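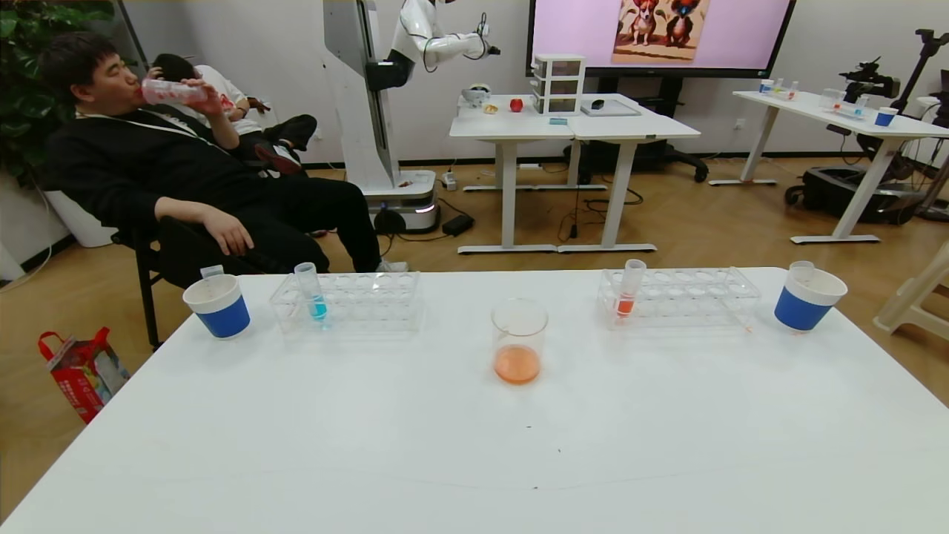

My brother-in-law has started putting electrolyte drops in everything. Water, coffee, once a bowl of soup. The brand is called Aslow and it costs $40 for a bottle the size of my thumb. He says he sleeps better. He also quit his night job in August, so I have a competing theory.

I try not to be a jerk about this stuff. People like a ritual, and there are worse ones than flavored water. But I read the label while he was out of the room, and it's salt, potassium, citric acid and "natural essence." I have salt. I have a lemon. I'm willing to sell either of them to you for $39.

The website is where I really lost my patience. There's a banner saying 3,918 customers "felt a difference." Felt a difference in what? Compared to what? If you hand me an expensive bottle and ask me a week later whether I feel different, I'm going to say yes, if only so I don't have to admit what I spent. A fellow named Norbert Koubek, listed as "hydration lead," explains in a long post that plain water "passes through you." Well, sure, Norbert. That's the arrangement I've always had with it.

I wrote to them and asked if they'd ever compared the drops with plain salty water. I got a friendly reply thanking me for being part of the journey, plus a coupon for two bottles.

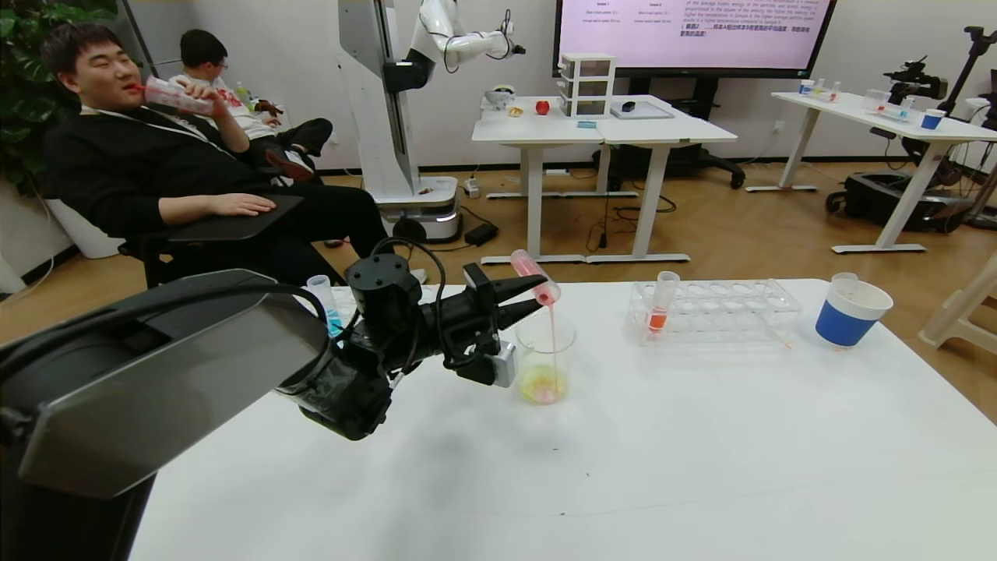

The thing that bugs me is how small the claims are. The old miracle tonics promised to fix your liver and your marriage. These new ones say they "support" and "balance," words that can't be wrong because they don't say anything. How would I know if my balance went unsupported? What would happen, would I tip over?

My neighbor Toshiko Sakai, who ran long distances for years, told me she used to drink flat cola and eat pretzels on her hot days. That makes sense to me. If you sweat for hours, you need some salt back. My brother-in-law drives to an office with air conditioning and sits down.

Anyway, he left a bottle at our house and I've been using it, out of fairness. Two drops in a tall glass, every morning before breakfast. It tastes a little like a lemon that's been in somebody's pocket. I slept badly all week, but the dog next door was barking, so I'm not counting that against it.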